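Home Organization for Beginners
Evening course, Bredska Adult Learning Center
Handout for Week 2: Bins, Tabletops and the Sorting Habit
Sep 9, 2005
Instructor: Ívar Thygesen

Welcome back, everyone, and a special welcome to those of you who joined us after the first meeting. If you missed week one, there are spare copies of the first handout on the shelf by the door, and I am happy to go over any of it before class (I am usually in the room by a quarter to seven, drinking tea).

Last week we talked about why things pile up. Tonight we start doing something with the piles. We will stay with one surface, one small set of bins and one hour of work. I know some of you came hoping to hear about the garage. We will get to the garage, I promise, but please let me teach you the table first.

1. Picking your surface

Any flat surface you walk past every day will do. A kitchen table is good, a hall table is very good, and a desk is fine if you can stand to have it cleared. The bed is a poor choice. I used to recommend it, and then a whole class told me in March that they had ended up moving everything to a chair at bedtime, where it stayed.

Clear the surface completely before you start. Put everything in a laundry basket or a big box on the floor next to you, wipe the surface down, and then leave it bare for a minute while you get the bins. I find that minute quite cheering, especially if it has been a long time since you saw the wood.

2. Choosing bins

You do not need many. Three is plenty for a tabletop, and I would rather you started with two than with seven. What I look for:

Walls you can partly see through. You don't have to see every item clearly. A smudge of color through the side is enough to remind you that the bin has something in it.

Different colors. Once a household has learned that the orange one is for this and the green one is for that, people stop asking you.

Matching heights, with different lengths if you can find them. The row looks calm when the rims line up, and a short bin between two long ones gives you a spot for the little things that would get lost in a bigger space.

No lids at this stage. A lid is one more thing to lift, and on a tired evening you will put the batteries on top of it.

The Szulc bins that we use in class are sold in the hardware store on Illatano Street, but a shoebox with a strip of colored paper taped to the front works every bit as well. One lady in the spring group did her whole apartment in shoeboxes and it was lovely.

3. Setting up the row

Push the bins to the far side of the table so that you have open space in front of you. That open space is your sorting area, and it should be bigger than you think you need. Put the bin you use most on the side of your stronger hand.

If a lamp lives on the table, let it stay, and stand it at the end of the row. You will want the light in the evening, and a table with a lamp on it still feels like part of the room – it is easier to be kind to a table like that.

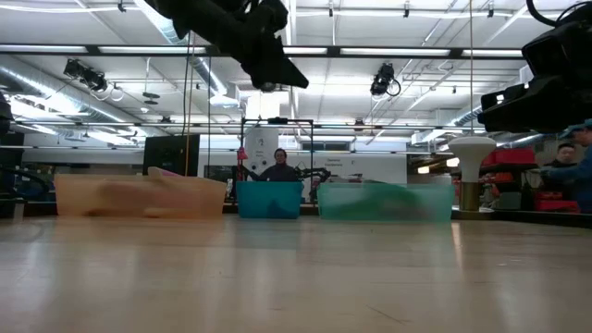
Figure 1. Bins in a row at the far side of the table, the narrow one in the middle, lamp-like object at the right-hand end.

4. The first sort

Set a kitchen timer for 60 minutes and take things out of the basket one at a time. Everything goes to one of these places:

Long bin one: things that are used at this table. Pens, scissors, place mats, the deck of cards.

Narrow bin: small things that need a decision or an errand. Keys without a lock, a button, the watch that wants a new battery.

Long bin two: things that belong in another room and will travel there when you are done.

Paper gets a pile of its own on the sorting area, and we will deal with paper in week four. Trash goes straight into the trash.

Try not to get up. This is the hardest part of the whole exercise and I still struggle with it myself. You pick up a screwdriver, you carry it to the tool drawer, you notice the tool drawer, and when you come back it is dark out. Let the screwdriver ride in the second long bin until the timer rings.

5. When a bin is full

Soft or bulky things will poke up over the rim, and that's all right for an evening. If something is still sticking up at the end of the week, either it belongs somewhere bigger or there is too much under it. Empty that bin onto the table and go through it again – it should take ten minutes at most.

My mother-in-law in Warau keeps a slip of paper under each bin and writes down whatever she takes out and gives away. When I visited last winter she was up to 446 items, and very pleased with herself. You don't have to do this, but some people enjoy a list.

6. For next week

Do one first sort at home, on a surface of your choosing.

Leave the bins out for seven days, in the same order, and don't tidy them between uses.

Write down one thing that kept landing in the wrong bin. Bring the note with you and we will go through them together.

If you can, bring one empty container from home that you have never found a use for. We have 18 people signed up now, so please keep it to something that fits on your lap.

Tea and coffee at the break as usual. Cups are in the left cupboard, and the sugar has moved to the windowsill.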